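The Rent Is Fine. It's the Other Columns That Need Work

By Lilla Szabó

Kanyarat Siriwan bought her first rental in February, a one-bedroom unit on the second floor of a brick building in Jirnthorpe. She had saved for it over six years and had a spreadsheet with 51 rows. By the time the first tenant moved in she had thrown the spreadsheet out and started over.

"The rent was the only number I got right," she says. "Everything else was too low, or I had it in the wrong month."

Her experience is common among people who own one or two rental properties. The purchase gets months of attention. The yearly running cost gets an evening. Most online calculators ask for a price, a weekly or monthly rent and a loan rate, then offer a single box for expenses, and it is easy to type in something hopeful and move on.

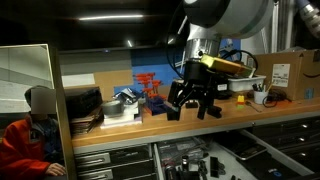
Photo: Jollell

Siriwan's second spreadsheet starts with the months when no rent comes in. She assumes the unit will be empty for one month every two years, even though her tenant has said she would like to stay. A month without rent also tends to be a month with extra bills. There is cleaning, a listing fee, sometimes paint, and the power account goes back into the owner's name.

Next comes management. She pays Estov, a local property manager, a share of the rent collected plus a letting fee each time a new tenant signs. The share was in her first version. The letting fee was not, and neither were the inspection charges, which are billed separately twice a year. She now asks any manager for a full list of fees before talking about the percentage – the percentage is what gets advertised, and two firms with the same one can cost quite different amounts over a year.

Insurance was less of a surprise. The building's policy covers the structure and is paid through the owners' association, so she needed cover only for fittings, liability and lost rent. She read the lost rent section closely. It pays if the unit can't be lived in after a fire or a flood. It does not pay if she simply can't find a tenant. 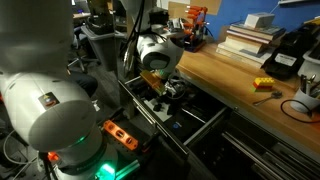

Two arms over the work area.

Repairs are where small owners disagree most. One school puts aside a fixed share of the rent and leaves it there. The other lists every item in the property that will wear out, guesses how many years each has left and divides the cost by that number. Siriwan does the second. Her water heater is old and she has it down for replacement in 2029. The carpet should go before that. The oven works well and has no date next to it yet.

The list takes an afternoon to make. It is worth walking through the property with it in hand, because things get left off when it is written from memory. Door closers, window locks, the exhaust fan and the strip of sealant around the tub are all cheap on their own, but they tend to come due close together in a unit that was last renovated all at once.
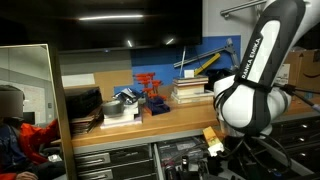
Kitchens take up more of the repair budget than any other room in a typical rental, and the choice of materials matters long after the purchase. Cabinets get opened several times a day by people who did not pick them. Owners replacing a kitchen often ask whether tenants care what it looks like, and they do, up to a point. A long wooden countertop over gray drawers with plain silver bar handles, like the one in the photo, will suit most people who come to view. The wood needs looking after, so the cost of refinishing belongs on the list. Bar handles are easy to match later if one goes missing, provided the owner has written down the spacing between the screw holes.

Szénási, the small accounting office that does Siriwan's return, asked her to split every bill into two groups from the start. Repairs go in one and improvements in the other. Fixing a broken drawer is usually a repair. Putting in a better set of cabinets is usually an improvement, and its cost is generally spread over a number of years. The rules have plenty of detail and vary from place to place, so a question to an accountant before the work begins is cheaper than one afterward.

She photographs each receipt the day she gets it and gives the file a name with the date, the supplier and the job. 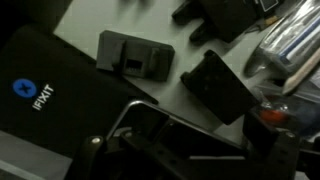

The naming takes a few seconds and has already paid off once, when a plumber's invoice was sent twice and she nearly paid it twice. Her accountant now gets one folder at the end of the year, and the bill for preparing the return has come down.

The last column in the new spreadsheet is for her own time. She doesn't put a dollar figure on it. In the first three months it came to 45 hours, most of them spent on setting things up, and she expects the next three to be lighter. She would like to buy a second unit at some point and wants a full year of real numbers first.

"I'd rather see a small profit that's true," she says. The sheet currently shows one. The association has a meeting coming up about the roof, and she has left a blank row for it.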